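Jobs > Repair and Reuse > Wamero

Bench Technician, Part Time

Wamero repairs used desktop computers and passes them on to schools. We need a technician 4 days a week, Wednesday off.
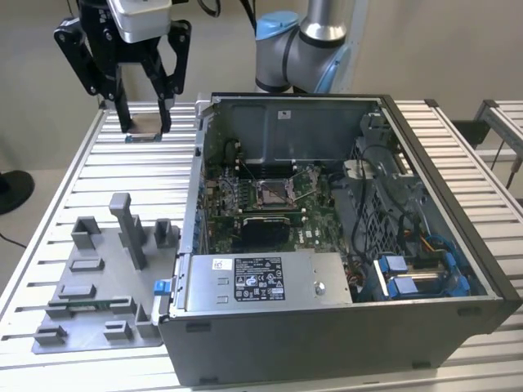 You will test parts, replace drives and keep the stock list up to date. Evening shifts are paid extra - ask for the rates.

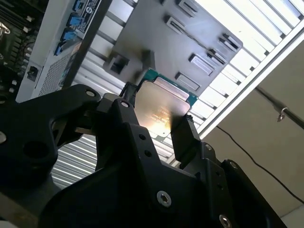

Training is given at our Drollard shop. To apply, write to Suqin Zhong by the end of September.

Print | E-mail this page

This site uses cookies. Accept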